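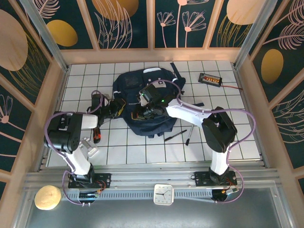 ### 4.2 What goes into the bag, and what is left out

Figure 3. A backpack laid flat on a tiled floor, with small articles around it, among them a marker pen and a clock.

The claim that people pack "by habit" is repeated so often in the literature on everyday carrying that it has nearly stopped being tested. Kikuchi's account, the one most often cited, rests on what people said they did. We doubt that this is good enough. Of the 203 adults who filled in our June survey, most told us they packed a bag in the same order every time. When 11 of them repeated the task for us a week later, the order held for large articles and fell apart for small ones.

Small articles are the difficulty. A pen, a spare battery or a sponge has no obvious place in a bag, and a backpack lying flat, as in Figure 3, gives little help: its pockets have to be found by hand, and the straps get in the way. The Jondisar checklist deals with this by grouping such things under "sundries" and giving them one score. We think that hides the very part of packing where people differ most. A marker left on the floor and a marker dropped loose into the main pocket are both scored as faults under that scheme, although only one of them will be missing later.

Nor are we convinced by the time limits in earlier work. The Hesivard trials allowed 200 seconds per bag and treated a quick finish as a sign of skill. In our sessions several of the quickest packers simply left more behind. Bushra Usmani, who scored the sessions, marked speed and completeness separately, and the two scores bore little relation to each other.

We make no strong claim from 11 people. The Trukberg diary set, with up to 2,000 entries, may yet show a steady order for small articles too, but its entries were written in the evening, from memory, and we would want to see bags opened and checked before relying on it. Section 4.3 turns to unpacking.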